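Sat 25 December

Lab was dead quiet today, heating on low, my coat stayed on til lunch. Told Mom I'd call at five and called at seven. She was nice about it. Eating crackers and the last of the clementines for dinner while I get this down before I forget it.

So. The big thing. The reset-free run finished overnight and the number held. Two arms of the experiment, same policy, same blocks. One trained on demos where I put everything back neatly by hand every time, the other on demos where whatever mess the last try left is where the next one starts. The messy one wins. Not by a hair either. 70 percent of grasps on the held-out layouts and the tidy one is way under, I don't want to write the tidy number until I recheck the logs because it looks too low and I've been burned before.

Been burned = September. The calibration thing. Whole week of "improvement" that was really me nudging the mount with my elbow. Sofia still brings it up.

Why I think it works: when I reset by hand I put blocks where I like them. Middle-ish, apart, squared up. I never noticed I had a style but I do, plotted the start positions and there's a big fat blob in the center and nothing along the walls. Policy never sees a block jammed by a wall or two of them pressed together, then at test it gets exactly that and just dithers. The leftover layouts have all of that for free. Also the person doing it isn't bored out of there mind after an hour.

Counter argument, Sofia's, from her last message: maybe it's only more variety, and if you scatter the blocks at random you'd get the same thing. Fair. Annoying. So today was the third condition, random scatter, 200 tries planned. Script gives me a layout on the screen, I copy it, arm goes. Copying layouts takes forever. Got a decent chunk done but nowhere near all of it.

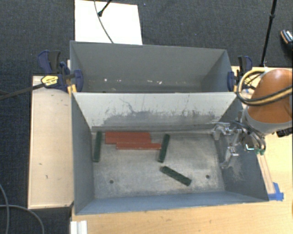
Front side of the bin, gripper over the right wall. Two reds touching, the pair I keep going on about.

That red pair is the interesting case. Flat sides together, one slid over a bit so its end is up by the green. To get a finger down anywhere useful you'd want to push first, then grasp. The messy-trained policy does a little shove sometimes! I never demoed a shove on purpose. Went back through the demo videos and there are a bunch where I clipped a neighbor block on the way down and it moved and I carried on. So it maybe learned that from my sloppiness. Would make a good figure if it's real. Need to count shoves in both conditions, blind, which means somebody who isn't me has to label them. Ask Kwon after the break, he owes me for the Flonura review.

Things that went wrong today, quick:
Arm faulted out mid morning, joint limit, my fault, start pose was dumb. Lost ten min.
Left-hand clamp had to be redone, bin had crept a little. Checked the calibration after (see? I learn) and it was fine.
Overhead lights went off on the motion timer twice and I had to throw out those tries. Going to write to building people about it again.
Grasp detector calls it a success when the fingers close on nothing if they close crooked. Hand labeling everything from now on. Ugh. Probably affects old numbers too, both conditions the same I hope, but hope isn't a check.

That last one is what's bugging me tonight. If the false successes are more common when the blocks are cluttered then part of my nice 70 is air. Pull 10 percent of the old runs at random and relabel by eye tomorow, before touching anything else. If it moves by a couple of points, fine, footnote. If it moves a lot then no Gritthorpe talk, or a very different Gritthorpe talk.

Talk title still says "Do We Need Resets?" Sofia hates the question mark. I kind of hate it now too.

Also started wondering about the divider. Blocks pile up near the slope over a long session, since pulls tend to slip toward it, so the leftover layouts aren't a fair spread either, they've got their own blob. Just a different blob from mine. Should plot it next to the hand reset one, same axes. Might be the whole story right there, that the test layouts happen to look more like one blob than the other. Didn't think of that until I was on the bus. Test layouts came from the old Hiden set and I have no idea how those were made. Email whoever kept it.

Ok. Bed. Relabel first, then the scatter tries, then plots. Call Dad's side too, forgot them completely.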